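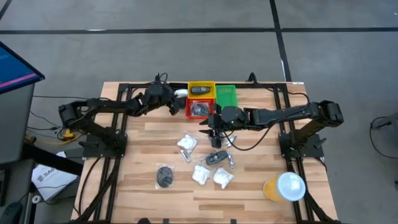
Lytvynenko School of Engineering, Robotics Teaching Group

Handout 8: Visit to the Aletgate laboratory

Students enrolled on the Handling and Sorting unit will attend the Aletgate laboratory on Wednesday. The demonstration will be given by Demyd Tkachenko and starts at 2 p.m. in Room 363. Please read these notes beforehand.

The bench to be studied has two arms fixed to a black frame on a wooden tabletop. Yellow, red and green baskets stand together at the top of the table, between the two grippers. The items for sorting are small, and many of them are in clear plastic bags.

Points to observe

Reach. Note which baskets each arm can serve from its own side of the table, and where the two arms could meet.

Grip. A clear bag folds when it is held, and its edge is hard for a camera to find. Compare this with a car key, which keeps its shape.

Order of work. Record which item is taken first and whether the arms move together or in turn.

Students must stay clear of the floor cables and must not touch the table while the arms are powered.

A written account of no more than 941 words is to be handed in at the following seminar. Background reading: Nilline course notes, section 8.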